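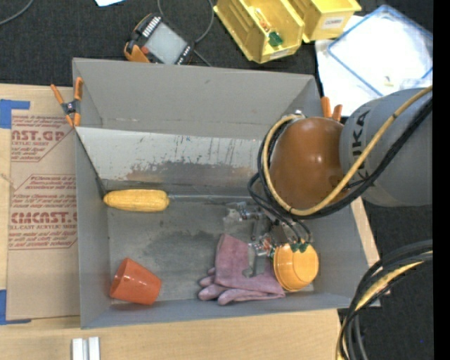

Skemo bin sorting records, release 2

Maintained by Chrysanthi Kontogiannis and Ruan Msimang, Kendomier returns centre
Last updated 31 July 2018

What's in this release

2,235 pick records from the mixed returns station, each with one overhead still, the pick result and the operator's note if there was one. 356 of the records have notes. The rest of the notes column is blank, and blank means the operator had nothing to add. It does not mean the pick went well. Use the result column for that.

Background

Mixed returns used to be sorted by hand at four benches. Items come back in no order, so a glove can sit against a cup or a bowl with no gap between them. In March one bench was changed over to a KUKA arm working out of a single grey bin. The other three are still manual and there is no plan to change them before the lease review.

What changed for staff

The bench operator no longer lifts each item. The job is now loading the bin, watching the picks and clearing the ones the arm can't get. Operators asked for the right to stop the cell without giving a reason, and that is in the site procedure. Stops are logged by cell and never by name.

Shifts at the cell are capped at two hours. People found watching more tiring than sorting, which we hadn't planned for. After the cap came in, the roster got harder to fill and the late crew lost some of its flexibility. We are still working on that with the supervisors.

Nobody's hours were cut. Two people moved to the Adams dock at their own request.

Files

picks.csv: one row per attempt
stills/: one JPEG per row, named by pick number
notes.txt: operator notes, spelling left as written
held_out.csv: 175 rows kept aside for testing

Result column

ok: item left the bin and reached the chute
drop: item was lifted and fell
miss: gripper closed on nothing
stop: operator stopped the cell

Known problems

Soft items are labelled inconsistently. Early on a glove held only by the cuff was marked ok, later it was marked drop. 20 rows have the wrong still attached and are listed at the end of notes.txt. Colour varies between shifts because the overhead lights were replaced partway through.

Use

Free for research and training. Please don't use the records to set pick rates for people. The manual benches were not measured and there is no fair comparison in here.

Corrections go to Ruan. Questions about the roster or site procedure go to Chrysanthi. The Curketti site keeps its own records in a different layout, so don't merge the two without checking the column order.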